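**Session 4: How a forum sorts its posts**

Last week we read about moderation, and Rūta Sproģis asked why two people open the same community and find different posts on top. Today we look at the sorting rules.

A simple rule counts votes only. A post with 799 votes stays above everything, even when it is very old. Most forums therefore add time to the formula, so the score of a post becomes weaker with each hour. This is usually the tab called "Hot".

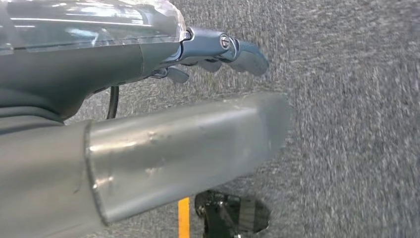

The second problem is early votes. The first readers of a new post have much more influence than the later ones, and a small group can use this — we call it *vote seeding*. In the Branuneck forum, nearly all front page posts got their first votes from the same members.

Terms to know:

- **decay**: how fast a score falls
- **default community**: one that new users see without joining
- **brigading**: organized voting from outside

For next time, read the Zuccaro text, part 2, and bring one thread where "Hot" and "New" give a very different order. Please work in pairs.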